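Search the hub Sign in
4 min read

# Flosuten: desktop assembly demos

Hi! This is the card for Flosuten, our little pile of robot demonstrations for putting parts into a desktop PC. I'm Araba Ayaaba, I wrote most of the loader and all of this page, so blame me for typos. Shirley Li and Fuseini Nutsugah did the teleoperation, and Cristian Cárdenas trained the policies.

The question we started with was pretty narrow. If a policy learns to take a part off a fixture plate and bring it to the right spot in a computer, does it help to split the job into a "get there" half and a "seat it" half? We'd been arguing about that since November and I wanted data so we could stop.

## What's inside

There are 327 episodes, each one a single part going from plate to case. Every episode has the fixed camera video, the wrist camera video, joint positions, gripper width and a text instruction. The case lies on its side with the panel off and stays that way the whole time.
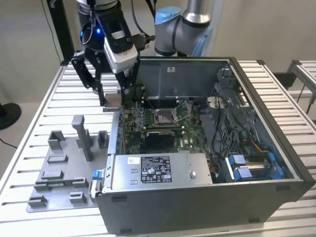
We recorded everything at 20 Hz. I tried a faster rate first and the files got huge, and Cristian's policies didn't care one bit, so back down we went. Gripper width is the raw reading, so please don't treat zero as "fully closed" without looking at the calibration file first (I did this. It cost me an afternoon).

Some episodes end in a failed insertion. I left them in! They have `success: false` in the metadata and you can filter them out in one line, but the split-policy results below use them to train the part that decides when to back off and try again.

## The two halves

Our method is called Brannigan. The reach policy takes over at the start and hands off once the gripper is inside the rim of the case. The seat policy then works from the wrist camera alone. The handoff point is labeled by hand in every episode, mostly by Shirley, and she and Fuseini disagreed on plenty of them, so you get both sets of labels. 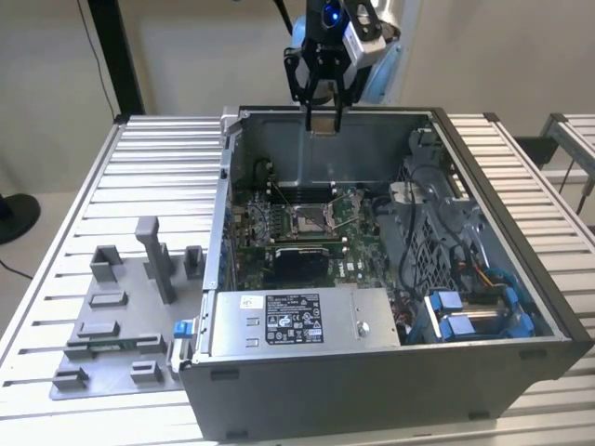
*Gripper just inside the rim of the open case, fixed camera view.*

## Results so far

We ran 20 trials per policy on memory sticks. The single policy did fine on the reach and then got stuck pushing at a bad angle. Brannigan recovered from that more often, but it was also slower, and it sometimes handed off too early and hunted around over the wrong slot. I wouldn't call the argument settled. Eugénie Courtois thinks the early handoffs are a labeling problem and I think she's probably right.

Training takes 35 epochs with the config in `configs/seat.yaml`.

## Known problems

- Wrist video lags the joint data by a frame in the oldest episodes
- One case model only, so don't expect it to carry over to yours
- The Andel loader is deprecated, use the Fomine one

Questions go in the issue tracker, please, I lose emails.

We use cookies to improve your experience. Accept all Manage settings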